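The Small Table

By the Tuvlow staff desk

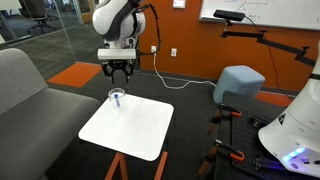
Page last updated: October

A small side table gets less thought than almost anything else in an office. The desks are picked first, then the chairs, then the sofa, and by the time the order reaches the last page there is a line for "occasional tables" and somebody fills in a number. The table arrives flat, gets put together before lunch, and is pushed up to the nearest seat. After that it is used every day for years.

The one in the lounge corner at Laka is square and white, with rounded corners and orange-red legs. It stands by a gray upholstered sofa, against a background of burnt orange wall and dark gray carpet. On the far left corner of the top is a clear cup with a small blue object in it. A whiteboard hangs on the wall with faint blue writing and diagrams on it. On the other side of a glass partition there is another room, with a black office chair.

Laka is a product design office in Kurtuluş, on the second floor of a building that used to hold a fabric wholesaler. We went there to write about color, because the office had been repainted and people in the trade had been talking about the orange. We came away with more notes on the table than on the paint.

The refit at Laka was done by Esar, a small interiors firm that mostly does dental offices and language schools. Their plan for the corner was short. It called for a sofa, something to write on, something to put a drink on, and power within reach. The budget line for the table was 164 dollars, delivered, and the firm kept the invoice with the rest of the paperwork. The sofa cost a great deal more and took up most of the discussion.

Size is the first thing to get right with a table like this, and most people go too big. A large low table in front of a sofa looks finished in a catalog. In a working office it collects things. Samples get left on it, then mail, then a box that somebody means to take downstairs. A small table fills up fast, so it gets cleared fast. There is room for a cup, a notebook and maybe a phone. When a second person sits down with a second notebook, one of the cups goes on the floor or the meeting moves to a desk.

At Laka the first plan did have a long coffee table. It was dropped when the firm marked its outline on the carpet with tape and left it there through a working week. People walked across the tape all day. The line from the door to the whiteboard ran straight through the middle of it. A small square table can be pulled close to the seat when it is wanted and moved off when someone needs to get to the board.

That matters more than looks. A side table in an office gets moved constantly. It goes to the arm of the sofa for someone reading, to the middle for two people talking, and to the wall when the carpet is being cleaned. It should be light enough to pick up with one hand while the other holds a coffee. It should also be steady enough that the coffee survives being set down again, and light tables are often not steady. The test is simple. Press on one corner with a flat hand. If the opposite foot comes up, pick another table.

Carpet hides a lot of wobble. A table that rocks on tile can stand well on carpet, and the reverse is also true, as a thin leg can sink on one side and leave the top with a lean. Check it in the place it will live. Feet with a small pad do better than bare ends, and they don't leave as deep a mark in the pile.

Rounded corners are worth asking for in any room where people walk past a table at shin height. They are also easier to wipe. A square corner on a white top is the first place to chip, and once it chips the table looks old no matter how clean the rest of it is.

White is the color most offices choose for a small top, and it has good and bad points. It goes with any sofa. It shows a ring from a cup as soon as the cup is lifted, and some people count that as a fault. The cleaner who looks after Laka's floor counts it as a help. On a dark top, she told us, she finds the rings with her sleeve. On a white one she can see them from the door. A damp cloth and a drop of dish soap will take care of coffee and tea on most finishes. Whiteboard marker is harder. Rubbing alcohol on a paper towel will usually lift it, but try it first on the underside, where a dull patch won't show.

Marker gets on the table because the markers live near the table. Every office with a whiteboard has the same trouble. The tray under the board is too narrow or isn't there, so markers end up in pockets and on window ledges. A cup fixes it. Any cup will do, as long as it is heavy enough not to tip and short enough that you can see what is in it. A clear one is better than a solid one, as you can tell across the room whether there is anything left to write with. A chipped mug works, but people will mistake it for somebody's drink and carry it off to the sink.

Put the cup on a corner. In the middle of a small table it takes up the whole table. On the corner away from the seat it is out of the way of elbows and there is still room for a notebook.

The legs are where Laka let some color in. The orange-red was picked to sit near the wall color without trying to match it. Matching is hard. Paint and furniture finishes are made by different people and come out different under office lights, and a near miss looks like a mistake. A shade that is plainly redder than the wall looks as if someone meant it. The carpet picks up the same idea, with a bright orange tile set among the dark gray ones behind the sofa and a strip of orange along the base of the right wall.

Esar ordered 200 gray tiles for the whole floor and 13 orange ones. Carpet tile is easy to mix if the pieces are of the same thickness, and it's worth checking that before ordering two colors. If they differ even a little, the edge will catch shoes and, in time, will fray. Keep spares of both. A spill on one tile means lifting that one tile, and a replacement bought years later will rarely be the same shade as the first batch.

Burnt orange on a wall makes people nervous, and the office had its doubts. The firm painted a test patch and left it up through a few gray mornings before anyone was asked to decide. Strong colors look stronger over a whole wall than they do on a patch, so the advice we were given was to pick the one you like and then go a step quieter. Paint behind the whiteboard too. Boards get moved, and the old color will be waiting.

Gray on the sofa was an easy choice by comparison. It doesn't argue with the orange, and it hides the usual wear on the seat and on the armrest, where people sit when they only plan to stay a minute. Ask for a fabric that can be vacuumed hard. Ask also how high the seat is, and buy the table to go with it. A table top level with the seat, or a little above it, is comfortable for reaching a cup. For writing, most people want it higher still, and they will end up writing on their knees anyway.

Then there is power. The corner has two white outlets on the back wall, and a white cable runs from the left one down the wall and across the carpet. Cables are the enemy of a table that gets moved. A cord that crosses open floor will sooner or later be under a table leg or around someone's foot. If you are still at the planning stage, put outlets where the seats will be and not where the wall happens to be free. If the walls are finished, run the cord along the base of the wall as far as it will go and cover the part that crosses the floor with a low carpet cover. White cord on dark carpet has at least the merit of being easy to see.

People who work at Laka had little to say about the table when we asked. One of them had to turn around to check what shape it was. Another wanted a second one, and the office has since put it on the list. The seat gets used most after 2 in the afternoon, when the desks are loud with calls, and that is when a single small table starts to feel like too few.

Two small tables are a better buy than one big one for most corners of this kind. They can be pushed together for a tray of sandwiches and pulled apart the rest of the week. Buy them at the same time if you can. Makers change their leg colors often, and the second table at Laka will have white legs, as the orange-red ones are no longer sold.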